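Mesden Local Profile Project
Progress report to the Softić Fund, second period

Hello again from Mesden! I've kept this one in the same order as the last report so you can lay the two side by side, though the population part has grown a lot and the maps part has shrunk (more on that below).

Where the profile stands

The town profile is drafted from start to finish. It has the location, the boundaries, the land and water figures, the population tables, the households section and a short history of how Mesden and Castby came to share a school district. The Castby profile is drafted up to households. Skokevholm is the one I'm behind on, and I'll own up to that: I have the boundary description and a page of notes, and that's it.

The head count for Mesden that we're going with is 1226. You may remember that the old brochure gave a different number, and so did the sign on the highway, and I spent far too many evenings trying to make them agree. They don't agree because the brochure counted the farms on the Castby side of the creek and the sign was never changed after the annexation. I've put a note under the table explaining which houses are in and which are out, and I've used the same line on the map, so at least the profile agrees with itself from now on.

Skokevholm has 111 people by the same method. It's a small place and the households table looks a bit silly with so few rows, but I've kept it so the three profiles match. I left out the age breakdown there. With a place that size you can pretty much work out who is who, and two families asked me not to print it. I said yes on the spot, and I hope that's fine with you.

Land and water

This was the nice surprise! The county office let me use their survey sheets without a fee, so the map money hasn't been touched. The bad news is that the sheets for the north end are old and the creek has moved. The town line follows the creek in the written description and follows the old creek bed on the sheets, which leaves a sliver of pasture that belongs to Mesden or Castby depending on what you read. I've asked both town clerks. Castby has answered (they say it's theirs) and Mesden hasn't yet. Until I hear, the area figure stays in brackets in the draft.

I also took the elevation out of the first paragraph and moved it down. We had it taken at the railroad crossing, and the crossing is at the bottom of the hill, so everyone who lives up top wrote to tell me it was wrong. It isn't wrong, it's just the crossing, and the text says so now.

Talking to people

The grant asked for 30 household interviews and I've finished all of them, the last ones in July. They mostly ran long. People wanted to talk about the depot, the creamery and the winter the road was closed, and not so much about how many rooms they have, but I got the rooms too. The write-ups are typed and filed by street. I still need signed permission slips from 5 households before I can quote them, and I'm carrying the blank slips around in my bag for when I run into people.

Money

Spending is under budget, thanks to the free survey sheets. Mileage is over, because Skokevholm is a longer drive than I put in the application and I had to go back twice when the church records were locked up. I'd like to move the unused map money to mileage and printing. No extra is needed, I just want your okay before I shift it.

What's next

Skokevholm gets my full attention from here, then the last part of Castby, then the index. I'd also like to add a page of place names, with the way people here really say them, since visitors get Skokevholm wrong every single time. The printer in Castby wants the finished text a month before we want the books, and I think we can make that if the creek question gets settled soon. I'll send the Mesden draft separately so you can mark it up. Please be rough with the households section, it's the one I've read too many times to see straight.
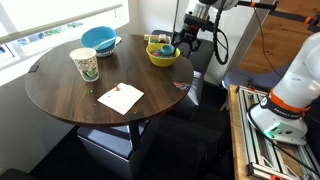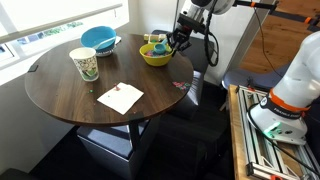 Both photos: the round table, with the blue bowl and the bowl of colorful little pieces.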